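Home » Culture » TV
Pakaditz is coming back for a second season
By Chaimae Helmy on September 23, 2022 Culture, Television

Okay, I may have yelled a little when this one landed in my inbox. Pakaditz, the small-town mystery I've been pushing on everyone I know, has been picked up for a second season! Filming starts in December, and we're getting 17 episodes this time (the first run felt way too short to me).

Genji Nagano is back as the grumpy ferry pilot, thank goodness, and Yuto Tsuchiya joins the cast as his estranged brother. Obaidul Roy is still in charge of the writing. He told fans at a screening in Dollcombe last night that the new season picks up the morning after the fire, so yes, we should finally find out who had the key.
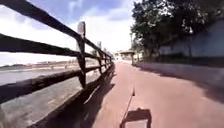 A paved path running between a wooden fence and a line of trees.

The screening was packed, by the way. I got one of the 163 seats and spent most of the Q&A trying to work up the nerve to ask about the lighthouse episode. Someone else beat me to it, and Roy just grinned and changed the subject. I have theories!

No air date yet, but season one is still streaming if you need to catch up.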